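Home Projects Tips Shop About

Leaf walls, small corner
By Ans Leemans, October

I've wanted big palm leaves on my walls forever, so I finally papered my work nook (back wall and both sides!). Start in the back and let the leaves run around the corners.

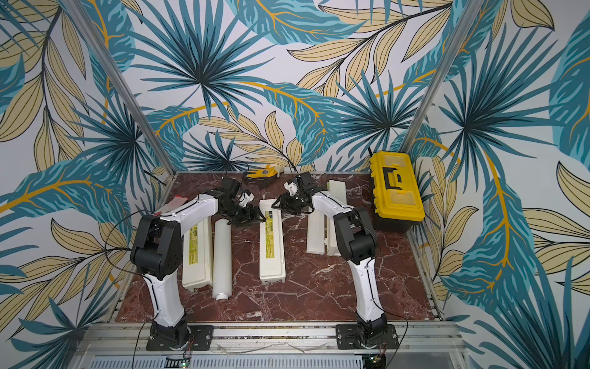
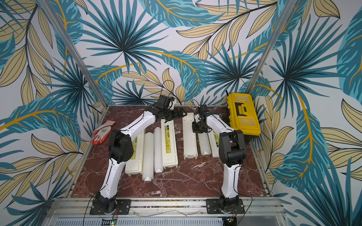 Go slow with the paste and smooth from the middle out. I gave mine 12 hours before moving anything back. For the table, pick up one color that's a bit warmer than the paper, then keep the small stuff plain white so it doesn't fight all that teal.

Recent
Shelf liner in 2 ways
Mason jar labels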